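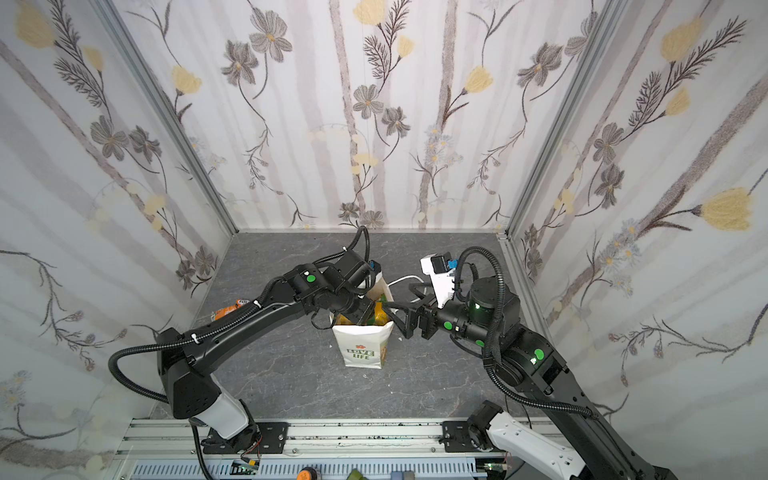 Manipulation Group, Vumusden Robotics Workshop

Overview | Files | Setup | Issues | History

Grenton cell: README

Welcome to Grenton, our two-armed bag cell, and the best-behaved cell we've had in the workshop so far! This README covers getting it ready in the morning, keeping it healthy during the day, and what to do when it sulks. The recordings in this folder come out of this cell, so please read the notes before you change anything on it. A small shift in a bracket shows up in every episode afterwards.

The current set holds 1275 episodes, all of them shopping-bag work with snack packets and bottles. Session logs are plain text and sit next to the recordings.

Starting up

Clear the floor of the enclosure first. Stray packets have a habit of ending up by the left wall, and the left arm swings low on its way home.

Check both mounting plates. Put a hand on the base of each arm and try to rock it. If there is any play at all, nip up the plate bolts before power goes on. Ragnvald Haugen cut a short-handled key for the awkward ones, and it lives in the tray under the bench.

Power on and wait for green. The indicators on the joints should all settle to green. If one doesn't, power down and reseat the connector at that joint (nine times out of ten that cures it, and it's a lovely feeling when it does).

Send both arms home, one at a time, left arm first. Keep your hand near the stop button for the whole move. The home position changed in December, so old scripts from the Skomlow cell will park the right arm in the wrong place.

Open and close each gripper a few times with nothing in it. Listen as well as look. A healthy gripper makes one even sound all the way through, and once you've heard it you'll spot a gritty one from across the room.

Stand the bag up between the arms, open side up, with the red flower and the green LOVE LIFE lettering towards the rail. Creased bags are fine. Torn ones aren't.

Cables

Most of our lost time used to come from cables, and I'm really pleased with where we've got to. Each arm has its black corrugated sheath looped along the outside, and the loop needs to stay generous. Pull it neat and tight and the wrist will run out of slack on a deep reach into the bag.

The sheath on the left arm is held with small white cable ties. Snip and replace any that have slid along the link, and leave the new ones loose enough to turn with two fingers. Take the arm through its full reach by hand, powered off, before you trim the tails.

Have a look at the white cable on the floor behind the bag too. It should lie flat. If a gripper can hook it at the lowest point of a pick, move it before you record. 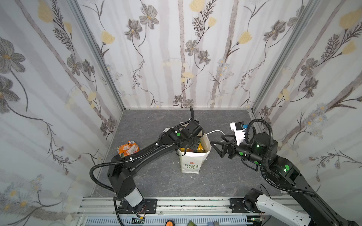

Cleaning the rail

Grit collects along the top of the aluminium rail and then travels. Vacuum it with the soft brush, working away from the circuit board, and don't use the air line: it just blows the dirt down into the slotted panel underneath. Do the floor seam at the back while you've got the vacuum out.

Do this at every break. We break after 90 minutes of recording, and the cleaning takes less time than the kettle. Anything small that has dropped into the strip below the rail comes out at the same time.

Wrist cameras

Zihan Bai wrote the camera check and it's a joy to use. Run check_wrist from the cell folder, hold still, and it lays the live view over the stored one. Both fingertips should land on their marks. If they don't, loosen the bracket, nudge, tighten, run it again. Wipe the lens with a dry cloth only.

Fast wrist moves will smear anything hanging close to the lens. A bit of smear is part of the data and we keep those episodes. Flag the episode only if the view stays blurred once the arm has stopped. For a good comparison, park the wrist where you can see the back corner and read the big 100 on the mango packet between moves. If that print is crisp, carry on!

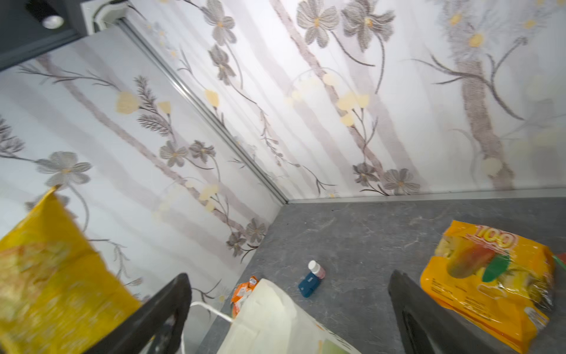
Known faults

Right gripper stops short of fully open. Usually crumbs or a scrap of packaging in the finger slide. Power off, clean, cycle it again.

Left wrist drifts after a long session. Re-home it. If it comes back twice in a day, write it in the log and tell Birthe Vestergaard, who keeps the spare joints.

Bottle rolls out of reach. No fault with the cell. Stop, put it back, start a new episode.

Small circuit board by the rail shows no light. Check its supply lead first, then the fuse. Please don't swap the board without asking Octavio Muñoz, as the settings are stored on it.

Changes and questions

Add a line to the log for every part you tighten, move or replace, with your initials and the last episode number before the change. Rozália Nyitrai looks after this file and is happy to take corrections, especially from anyone new who got stuck on a step.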